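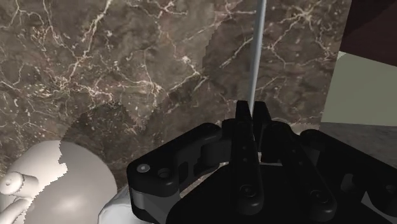

Minutes of the Zaston Finishes Working Group, 15 September 2023

1. Stone selection, ground floor lobby. The group reviewed the two remaining candidates for the lobby floor and reception wall. Meinecke has withdrawn the gray limestone because the August quarry allocation was short, which leaves the brown marble and the beige travertine. The discussion concerned vein density. In a brown stone with white and cream veins as closely branched as those in the rendering, running mostly on the diagonal, the direction of the slabs has to be settled before cutting, and the joint layout has to follow the slabs. The architect's office prefers a continuous diagonal across the reception wall and a random lay on the floor. Cost control noted that a continuous match raises the waste allowance. Agreed to price both options on the same quantities.

2. Minutes of the August meeting. Accepted with one correction. Under item 4, "sealed on site" should read "sealed at the yard."

3. Matters arising

3.1 Slip resistance. Test certificates for the travertine have been received. Certificates for the marble in a honed finish are outstanding. Meinecke states that the polished finish has been tested and the honed finish has not. The group does not accept polished material within the entrance zone, and the honed finish is to be tested before any order is placed. Action: Meinecke.

3.2 Entrance matting. The mat well depth has changed from 50 mm to 35 mm following the revised door schedule. The stone edge detail is affected on three sides. Revised drawing to be issued. Action: architect's office.

3.3 Expansion joints. The structural engineer's comments were circulated before the meeting. Joints are to coincide with those in the slab below, without exception at the column lines. The request to move one joint behind the reception desk was declined.

4. Substrate and bedding

4.1 The screed contractor, Herner, reported that the east half of the lobby is laid and curing. The west half is waiting on completion of the underfloor heating circuits. Moisture readings will be taken at the locations marked on the drawing and reported in writing. Verbal readings will not be accepted as a release to tile.

4.2 The heating commissioning cycle has to be finished before bedding begins. Herner asked whether the cycle could be shortened. The adhesive supplier's written position is required first. Action: Herner.

4.3 The group discussed adhesive color. Gray adhesive is acceptable under the brown marble. If the travertine is chosen, white adhesive is to be used throughout, including under skirting. The specification currently allows either and will be amended once the stone is confirmed.

4.4 Level tolerance at the elevator thresholds was raised again. The elevator installer has set the sills 3 mm above the finished level shown on the drawing. Herner will survey the sills and send figures to the architect's office. No grinding of stone at the thresholds is permitted.

5. Sealing and maintenance

5.1 Drereo submitted a maintenance statement covering both stones. The statement recommends an impregnating sealer applied at the yard, a second application after grouting, and neutral cleaners only. The building operator asked for the resealing interval to be stated for the entrance zone and for the remainder of the lobby separately. Drereo will revise.

5.2 Filler in natural fissures. The operator objected to resin filler that differs in gloss from the surrounding stone. Meinecke is to provide a control sample showing the worst acceptable filled fissure. The sample will be kept at the site office and used for acceptance.

5.3 Attic stock. The quantity in the specification was considered low, given that later slabs are unlikely to match. Agreed to increase it and to store the additional slabs upright in the basement plant store. Location to be confirmed with the operator.

6. Cost and program

6.1 The stone package has 70 percent of its allowance committed, including yard sealing. Any increase in waste from item 1 will be met from the lobby contingency and has to be reported separately.

6.2 The program shows slabs reserved before the dry lay. Meinecke will not hold unreserved blocks. The architect's office asked that the reservation be made subject to inspection of the full slabs, with right of rejection. Meinecke agreed in principle and will confirm the wording.

6.3 The dry lay of the reception wall will take place at the yard. All pieces are to be numbered on the back and recorded on the setting-out drawing before crating.

7. Any other business

Stair nosings: the contrast strip proposed by Drereo was found too close in tone to the brown marble. A lighter strip is to be submitted. Temporary protection of the finished floor is not in any package at present. Cost control to assign it.

8. Next meeting. To be called on receipt of the honed finish test results.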